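Our project: what do people build when you don't tell them what to build?

By Wilma Wouters and Szabolcs Gál

I've loved toy bricks since I was four, so when our tutor, Doina Vukadinović, said we could pick any topic to do with play, I was off! Szabolcs took a bit more persuading (he wanted board games).

We set up at the Futinstead site in March and asked 25 students to sit down one at a time and make something in 10 minutes. No theme, no picture to copy. I kept the table as plain as I could, as our first go on a patterned cloth was a nightmare for spotting the little pieces.
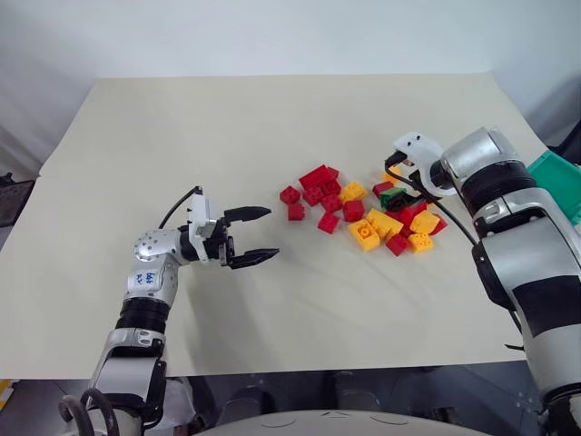
Fig. 1. The bricks in a loose pile on the table, mostly red and yellow.

Towers won, with 17 people going straight up. I'd bet on houses! Quite a few spent ages sorting by colour first, and one lad did nothing else and seemed perfectly happy. Florian Frei made a duck, then a second duck.

If we did it again I'd want more colours in the mix, and I'd let people work in pairs. Szabolcs would still rather do board games.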